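4.2 Where plates wait: the rack, the flat stack and the things in between

Of all the stations in a small kitchen, the draining rack gave us the richest material. We had expected it to be dull! People talk about their cupboards with some pride and about their ovens with resignation, but ask them about the rack and they start telling you how their mother did it. Gladys Barasa and Atieno Kariuki coded 143 statements on plate storage from the Lukumay interviews, and the rack comes up again and again as a place where things are kept, well beyond the time they need to drain.

We separate two habits. In the first, which we call filing, plates stand on edge in the slots and can be taken out singly. In the second, which we call laying, flat pieces stay on the worktop, often one on top of another. Most households do both, and the choice seems to follow shape more than size. Round plates get filed. Square and rectangular pieces are less settled, and decorated ones are laid out surprisingly often – several people told us they liked to see the pattern.

Then there are what Armindo Veloso, in his coding notes, called lodgers: objects with no part in washing up or serving that nevertheless live on the same surface. Clocks, soft toys and pads all count. We are very fond of this category, and it matters for the layout question too, as a lodger takes up the very space where a plate might be put down. Figure 5 has filed plates, a laid-out square piece with painted flowers, and a lodger in a polka-dot dress.

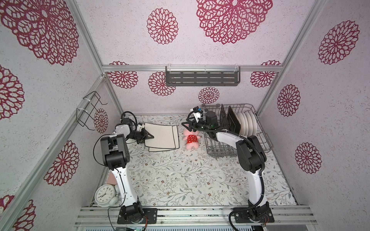
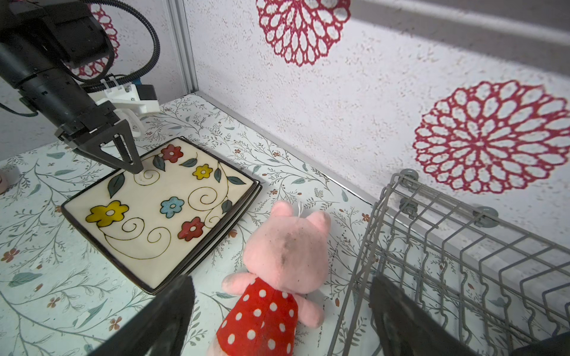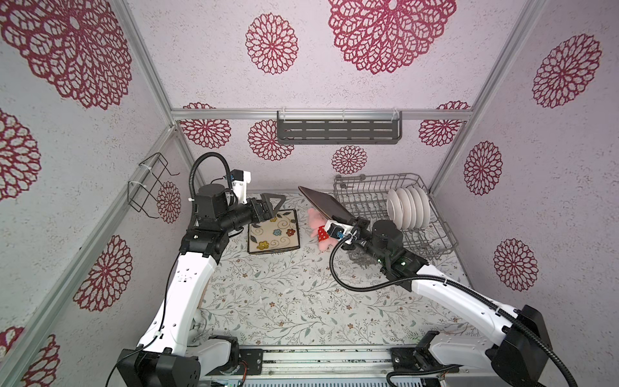
Figure 5. Rack, worktop and lodger. The wire rack and the soft toy in the red dress appear in all three views; the painted flowers are clearest in the second.

A rack with one free end invites filing from that end, and this held for the Jillier interviews as well as the Lukumay ones. Gerardo Espiritu suggests that people fill away from the hand they dry with. It is a lovely idea and we would like it to be true, but our notes record handedness for too few speakers to test it. What we can say is that gaps in the middle of a row were rarely described as a nuisance, while a lodger in front of the rack was mentioned with real feeling (one speaker had been moving the same egg timer every Tuesday for years).

We return to lodgers in Section 5, where the worktop is treated together with the windowsill.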